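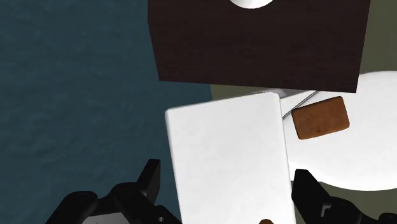
## Prurka シミュレーション把持データ

高専ロボット研究部の課題班が、学内大会「Vilosora」の練習用に作った手先視点のデータ一式です。食卓まわりの物を二本指グリッパでつかみ、指定の場所へ運ぶ課題を扱います。実機に載せる前の学習と、一年生の操作練習に使っています。

- 版: 4/1/22
- エピソード数: 3,425
- 課題の種類: 3
- とりまとめ: Nosipho Joubert

## 課題

1. 白い直方体のブロックを両側から挟んで持ち上げる
2. ブロックを濃い茶色の木箱の上へ移す
3. ブロックを白い丸皿のそばに置く

ブロックには模様も文字もありません。向きは輪郭と側面の薄い影から推定することになるため、色だけを手がかりにした検出器では角度が安定しませんでした。前年度のコードを流用する人は、姿勢推定の部分を先に見直してください。

皿の上のクラッカーは把持対象に含めません。ラベルは `distractor` です。木箱は置き場所として扱い、`support` を付けています。

## フォルダ構成

```
prurka/
 episodes/ 画像列と関節角
 labels/ 物体名と成否
 scenes/ 物体配置の設定
 tools/ 再生と変換のスクリプト
```

`labels/` の成否は、終了時のブロックの位置で自動判定したものです。判定が境界値に近いエピソードは部員2人が再生して確認し、意見が分かれたものには `unsure` を付けて残しました。学習時に除くかどうかは各班で決めてください。

## 使い方

```
python tools/replay.py --episode 0
python tools/convert.py --out ./train
```

部室の共用機 Cairns には環境を入れてあります。自分のPCで動かす場合は `requirements.txt` を使ってください。変換後のファイルは共用機に置いたままにせず、各自の領域へ移します。

## 既知の問題

- 手先視点のため、指とブロックが皿や周囲の物を隠すことがあります。隠れた部分の輪郭は補完していません。
- 指の先端しか映らない画像では、開き幅を画像から読まず、関節角の値を使ってください。
- 布のような青い面と緑がかった灰色の面は、初期の領域分割モデルで境界がずれました。修正は `scenes/` の設定に入っていますが、古いマスクが一部残っています。
- 摩擦係数は仮の値です。実機用グリッパ Zanwood の指先で測り直すまで、成功率を実機の結果と並べて報告しないでください。

## 変更の予定

8月の合宿までに、木箱の高さを変えた配置を2種類追加します。追加分は別フォルダに置き、既存のエピソード番号は変えません。

## 利用範囲

部内の学習と学内大会の準備に限ります。発表資料に画像を載せるときは、データ名と版を書き、Joubert に連絡してください。不具合は部のリポジトリの Issue に、エピソード番号を添えて登録してください。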